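Sterile processing for small surgery centers
Speaker notes – Gion Riedl
Drallmont regional meeting, July 2022

Slide 1. Opening
Introduce myself. Thirteen years in equipment service, the last four at Drallmont. Most of what I cover today comes from site visits to outpatient centers with one or two operating rooms. Ask for a show of hands: who still runs a tabletop sterilizer as the main unit?

Slide 2. Sizing the sterilizer
Start with the case list, then look at chambers. Take the busiest day of the month and write down every tray that has to be turned around before the next case. Sosov had bought on the average day and was borrowing trays by February. Mention that the quoted cycle time often leaves out drying. Ask the vendor for door-closed to door-open with a full load.

Slide 3. Water and power
Go slowly here, people take notes. Feed water quality first, then drain temperature, then the electrical supply. The Xia site had the unit on the dock for 3 weeks waiting for an electrician. Get the installation sheet before signing the order, and send it to the building manager the same day.

Slide 4. Benches and small accessories
Short slide. Racks, tray liners, brushes and drying mats usually end up on a separate order and get forgotten. Check the temperature rating on anything plastic before it goes near a steam cycle. Leave clear bench space on the clean side for inspection and wrapping. 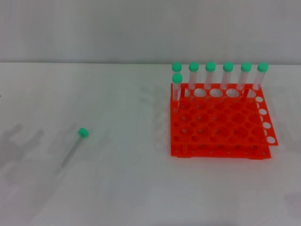
Red-orange test tube rack on a white tabletop.

Slide 5. Loading
Heavy sets on the bottom shelf. Peel pouches on edge, paper to plastic, with space between them. Wet packs are a loading problem more often than a machine problem – say this twice. If there's time, tell the Vovum story: almost 40 service calls, and the fix was a different shelf layout.

Slide 6. Records
Printout or electronic log, either is fine if somebody reads it. Load number, contents, operator, cycle result, indicator result. Keep the service reports in the same binder.

Slide 7. Service contracts
Door gasket, filters, valves, calibration. Ask whether parts are included and what the response time is on a Friday afternoon. Get the loaner terms in writing.

Questions. If they ask about pricing, send them to the regional desk. Handout is on the table by the door.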